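Deividas Koppel
Feb 11, 2023

Spent the day on the small room at the back. Thread, mostly so I remember what I did.

The plan was one long work surface. A single top wouldn't make the turn on the stairs, so I bought two tables and pushed them together end to end. They're from the Rurnance range and the tops are plain, no pattern, which I wanted.

The seam is the weak point. With the legs on the factory feet one top sat 2 mm lower than the other. You feel that every time you slide something across. I put a felt pad under each leg of the low one and now a ruler passes over without catching.

I haven't clamped them. I may want to pull them apart in July when I repaint the walls. If they start drifting I'll put a plate underneath.

Walls are still the pale gray from before. I was going to change it but small colored things show up well with gray behind them, so it can wait.

The seam runs straight across, and there's thin wire and a few small cubes out on the tops.

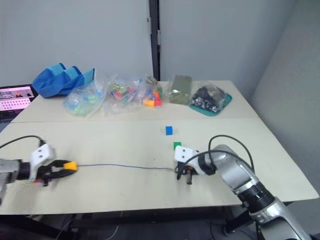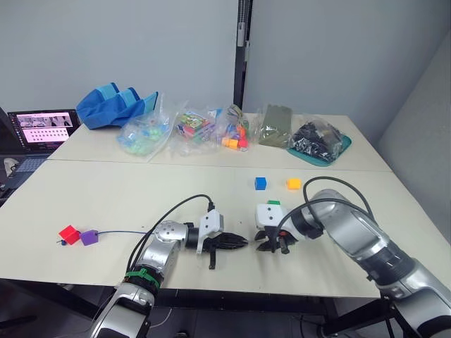 Lighting is next. Right now it's one ceiling fixture and I'd like a second lamp on the Wullemden rail so the far end gets its own light. The rail is 12 dollars and the lamp costs more than that, so I'm waiting a month.

Cleaning: damp cloth, then a dry one. I tried the Nerer spray and it left streaks that only show from the side. Went back to water.

Someone asked about storage. Cubes go in a shallow tray, wire gets coiled and held with a twist tie. Loose wire in a drawer turns into one big knot — I've cut up enough of it to know.

Total for the tables, pads and tray was 1114. More than I planned. The tables were nearly all of it, and delivery was extra because of the stairs.

If you're doing the same thing, measure the room at floor level and again at table height. My corner is 8 mm tighter at the top than at the bottom. I found that out with the second table already in the room.

Still to do: felt on the chair legs, a hook by the door, and the lamp. I'll add to this thread when the lamp is up.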